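Hiltstead Community Board > Police, Fire & Sirens > Man charged after "stolen" mower turns up at his sister's
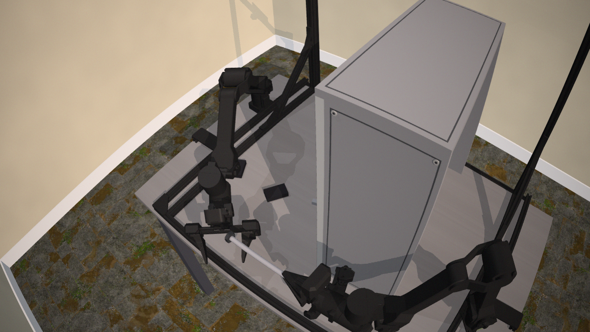
Gray cabinet on a table, with two black robot arms. Computer render.

dravley_dan wrote:
So the Josto riding mower that got stolen off Dravley Road in February has been found. It was under a tarp in the owner's sister's garage. The owner has been charged with filing a false report and something to do with the insurance claim. The claim was for $2,299, which is what Van Acker charges for that model brand new. His was not brand new. I have seen his. The seat was mostly duct tape.

The paper didn't print his name in the first version, then did, then took it down again, so let's leave it off here too.

toonprins wrote:
I drove up and down looking for that mower. He had a flyer up at the gas station! I took one of the little tear-off phone numbers.

Toon

sirensagain wrote:
How did they catch him? The paper just says "following a tip."

dravley_dan wrote:
My understanding is that the sister's lawn got cut.

M_Smits wrote:
I live across from the sister and I can tell you her lawn has not been cut like that since she moved in. Stripes. Diagonal ones. I did not call anyone, before somebody asks, but I did stand at the window a while.
- Mieke

hedgerow40 wrote:
I'm going to be the unpopular one. This is a guy who's been out of work since the fall, and now he gets a criminal charge over a lawn mower? He could pay the money back and do community service. Let him mow the ball field. He clearly has the equipment.

Goossens_A wrote:
hedgerow, my premiums went up last year and so did yours. It's fraud. If he'd walked into the insurance office and taken $2,299 out of a drawer you wouldn't be assigning him the ball field.

hedgerow40 wrote:
I might. Have you seen the ball field?

Goossens_A wrote:
That is not a legal argument.

ineke_b wrote:
Did he get the money? The article says he "sought" $2,299. Sought and got are different things, and I think people are reading it as got.

dravley_dan wrote:
Fair point. I read it again and it says sought. So he may have done all this for a mower he already owned and could no longer ride in front of his own house.

toonprins wrote:
I still have the tear-off number. Should I call it?

sirensagain wrote:
Yes.

M_Smits wrote:
No! Toon, leave the man alone.

porchlight wrote:
Can we talk about the deputy who took the original report? My brother-in-law heard it on the scanner. There were supposedly no tire tracks going to the road and very clear ones going down the side of the house to a trailer. Apparently this was put down to "a professional crew." In Hiltstead. A professional mower crew.

A_Timmermans wrote:
I used to take calls at the county desk (long retired, don't write to me about your parking ticket), and I'd go easy on the deputy. You get a man standing in his yard who says his mower is gone, and the mower is in fact gone. You write that down. Nothing requires you to measure the grass. Most reports like this are true, and the people making them are upset, and if you start out by treating them as suspects you hear about it for years.

The scanner story sounds improved to me. Deputies don't usually read tire tracks out over the radio.

porchlight wrote:
He's very reliable, my brother-in-law.

ineke_b wrote:
Isn't he the one who heard there was a cougar in the library?

porchlight wrote:
There was something in the library.

Goossens_A wrote:
What bothers me is the two weeks after the report. We had people locking sheds that had never had locks. Mrs. next door to me bought a camera. My husband slept with the garage remote on his nightstand. All of that over nothing.

dravley_dan wrote:
Van Acker sold out of padlocks. I went in for one and the only thing left was a bicycle chain in pink. It's on my shed now. It works fine.

hedgerow40 wrote:
So the town is better secured than it was and one lawn looks terrific. I rest my case.

Goossens_A wrote:
You have not made a case.

sirensagain wrote:
Does anybody know if the sister is in trouble too? The article only says the mower was "located at a relative's residence," and I'd hate for people to start in on her at the grocery store.

M_Smits wrote:
She told my husband she thought he was just short on space. I believe her. She's got 30 garden gnomes and a canoe in there already, I doubt she noticed one more thing under a tarp.

A_Timmermans wrote:
Please don't post what she said to your husband on a public board while there's a case open. I mean it kindly.

M_Smits wrote:
Oh. Can I delete a post?

dravley_dan wrote:
You have to ask a moderator. The moderator is on vacation.

toonprins wrote:
Update: I called the number. It went to voicemail and the greeting still says to leave a message if you have any information about the mower.

ineke_b wrote:
Toon, what did you say?

toonprins wrote:
I said I'd heard it was found and that I was glad. Then I couldn't think how to end it so I wished him a good evening. It was 10 in the morning.

hedgerow40 wrote:
Hearing date is on the county site if anyone wants it, under the traffic cases for some reason. I'm going. Goossens, I can give you a ride if you promise not to talk about premiums.

Goossens_A wrote:
I'll drive myself, thanks. Save me a seat near the front.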